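So the budget post I promised back in January is finally here, and it's mostly about gripper fingers. Sorry to anyone who was hoping for arms! The arm was the easy part. We had two quotes on the table, Stitlow and Admasu, and they came in so close together that we went with Stitlow for the dull reason that they answer the phone.

What I got wrong was everything that bolts on after the arm. My first spreadsheet had one line that said "accessories" with $600 next to it, and I remember feeling pretty generous when I typed it. Then the list started. Spare fingers, the wrist camera, a second wrist camera for when the first one gets smacked into something, cables, the mounting plate, a replacement for the mounting plate I drilled wrong (my fault, moving on). Sang-wook Do, who shares the lab budget with me and has done this before, took one look and asked where the props were. I didn't have a line for props. We're doing laundry chores at Rilmont this year, so that's a pretty big thing to leave out.

Props add up in a sneaky way. A washer is one big number and you argue about it for a week, fine. Baskets and toys and old shirts are all tiny numbers and they go on somebody's personal card, and then you're sitting there on a Sunday night with 16 receipts trying to remember which one was the power strip. I now have a props line of $200 a quarter and we have already gone over it once.

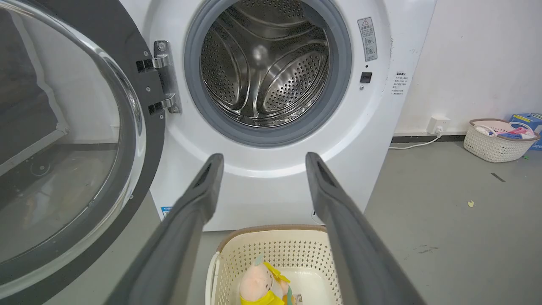

Fingers are where I'd spend more if I had the year over again. We priced the short set and the long set from Brudureo, and the long set costs enough extra that I went back and forth on it for days (I even made a chart). For a tabletop I'd still buy short. But a front loader is a hole in a wall with a rubber gasket around it, and the stuff you want to move can be down in a basket on the floor, like the pink plush in the yellow outfit, so reach matters a lot more than I figured when I was shopping from a catalog. Long fingers it is, plus a spare pair.

Next on my list is the service contract, and I'm still on the fence. Stitlow wants us to sign for a full year up front. Sang-wook says take it, I say we put the same money in a repairs line and see how far we get. If you've run an arm without a contract, leave me a comment and tell me how it went, especially what you paid for shipping when something had to go back!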